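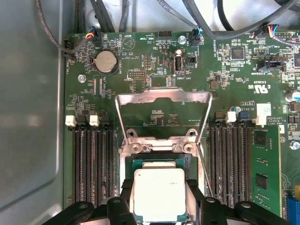
I have a small argument to pick with people in my line of work, and it goes like this: we throw away too many of our bad examples, and we're too proud of the good ones.

I collect demonstrations for a living. I sit at a bench in Brollton, steer an arm through a job, save the recording, reset everything, and do it again. Lately the job is server boards, and the part of it I think about in the shower is the processor going into its socket. Memory is easy by comparison. You line it up, you push, and if you were a little off, the slot more or less tells you. A processor has to come down flat and in the right orientation, and the socket is the last thing in the world you want to drag a corner across. The load plate has to be up and out of the way, the lever has to be out of the way, and the fingers have to fit down between two banks of memory slots without leaning on either one.

So you can imagine how tempting it is to keep only the pretty ones. When I started on Hanis (our name for the project, don't ask me what it stands for) the target was 1000 clean episodes. Clean meant one smooth approach, one placement, no second tries. If I hovered too long, out it went. If I came in crooked and backed off to fix it, out it went. Some afternoons I kept 8 and felt like a genius, and some afternoons I kept three and went home grumpy.

And then we trained on them, and the thing moved beautifully, right up until it was a hair off. Then it had no idea what to do! Why would it? In everything I'd shown it, I was never a hair off. I'd carefully removed every moment where a person notices a mistake and does something about it, which if you ask me is most of what skill with your hands is.

Knut Weidemann, who runs our training side, disagrees with me about this, or disagrees with how far I take it. His point is that a learner copies whatever you feed it, and if you feed it dithering you get dithering. He has a clip he likes to play of an early policy that lifted and lowered over the socket like it was dunking a tea bag, and yes, fine, that was my dithering it had learned. He's right that a sloppy recording and a useful recovery can look the same in a folder listing. But that's a case for labeling, and we are terrible at labeling. Almost every episode I've ever logged got one word, good or bad, picked in the second before I reached for the reset. One word for a whole minute of decisions!

What I'd like is to mark the moments. Here I saw the tilt. Here I backed up. Here I came in again, straighter. Bilal Nasrallah and I tried this for a couple of weeks in October on a side batch we called Masri, with one of us driving and the other tapping a key, and it was slow, no question. It can add up to 70 seconds to an episode by the time you've argued over where the correction began. We argued a lot. I also drove better, I think, because I had to say out loud what I was seeing, and half the time I found I was watching the wrong edge.

The other thing I'd change is the tidying. There's a habit of prepping a workspace until it looks like a catalog – every cable combed out of view, nothing plugged in that isn't strictly part of the task. I get it, and I used to do it. But a real chassis has cables arcing over the board and fan leads going wherever they go, and some slots have memory in them and some don't. If the only board your system has met is a bare one, you've taught it about a board that lives on your bench and nowhere else. I leave the cables in now. I move them between runs, too, which drives Knut a little nuts when he's trying to compare one batch with another.

None of this makes a nice chart. Episode counts make a nice chart, and when the people at Deno ask how it's going, a count is what they want to hear. I've started sending them the count along with one recording I'd have tossed last year, the ugliest one of the week, with a couple of lines on what I was trying to fix. So far I've gotten one reply, asking if I'd attached the wrong file.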